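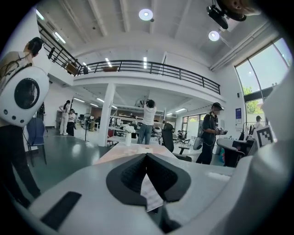

Abb. 4.1: Blauer Bürostuhl mit gepolsterter Rückenlehne, links davon eine Person in dunkler Hose

November 2023 | von Roos Schouten
12 Kommentare | 58 Mal geteilt

Kapitel 4
Kreatin: laden oder einfach anfangen?

Als ich mein erstes Kreatin gekauft habe, stand auf der Dose von Rimard etwas von einer „Ladephase“, und ich habe brav mitgemacht: vier Portionen am Tag, fünf Tage lang, jedes Mal fünf Gramm in lauwarmem Wasser. Mein Bauch fand das gar nicht lustig! Meine Trainingspartnerin Erzsébet Szénási hat damals gleich mit einer kleinen Portion täglich angefangen und mich (zu Recht) ein bisschen ausgelacht.

Damit sind wir schon mitten im Thema. Kreatin ist ein Stoff, den euer Körper selbst herstellt, vor allem in Leber und Nieren, und den ihr außerdem über Fleisch und Fisch aufnehmt. Der größte Teil steckt in der Muskulatur und hilft dort, bei kurzen, harten Belastungen schnell Energie nachzuliefern – beim Sprint etwa oder bei den letzten Wiederholungen mit 60 Kilo auf der Hantel. Für den lockeren Dauerlauf am Abend bringt es euch deutlich weniger.

Mit Laden sind die Speicher nach knapp einer Woche voll, ohne Laden dauert es drei bis vier Wochen. Am Ende landet ihr beim selben Stand. Ich rechne in diesem Kapitel deshalb meistens mit drei Gramm am Tag, eingerührt in 200 Milliliter Wasser oder Saft. Ob morgens oder nach dem Training, ist mir inzwischen ziemlich egal, Hauptsache, ich vergesse es nicht.

Und die Waage? Die geht am Anfang gern etwas hoch, weil der Muskel mehr Wasser einlagert. Fett ist das nicht. Wer Probleme mit den Nieren hat oder Medikamente nimmt, spricht bitte vorher mit der Ärztin oder dem Arzt.

In Abschnitt 4.1 schauen wir uns zuerst an, was im Muskel passiert, danach lesen wir gemeinsam die Etiketten von Ploltar und Rustia. Legt euch dafür einen Stift bereit!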